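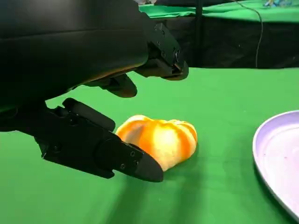 Soft object grasping, gripper closes too hard
Workshop builds > Arms and grippers

dondlow_bench
Posted 28th November
Hello all. I continue my pick and place build in our shared workshop. The task is simple: take the soft orange and white thing and put it on the plate. With hard blocks I have no problem. With the soft one, one finger arrives first and pushes it before the other finger touches. In my log of 232 tries, this is the most common fault. Must I change the fingers, or the program?

Katov
Program first. Your approach is not centred. Move the wrist 2 mm to the side of the late finger and try again before you buy anything.

tarer6
I don't agree with Katov. A correction by hand is good for one position only. Put softer pads on the fingertips, then a small error does not matter so much. I glued silicone strips on mine in June and they still hold.

Katov
Silicone hides the error, it does not remove it. And on a cloth the object can slide a little by itself, so let it slide. Close slowly.

dondlow_bench
How slowly? Now I close in less than one second.

Dekker
Too fast for something soft. I use 6 seconds for the last part and it is boring to watch, but the object centres itself between the fingers. Also check the screws of the fingertips. Mine were loose and I blamed the camera for two evenings.

tarer6
6 seconds is a lot if you have a full table to clear.

Dekker
Yes, for me it is a hobby, I can wait.

dondlow_bench
Thank you. I will try the slow closing first, then the pads, and write the numbers in this thread.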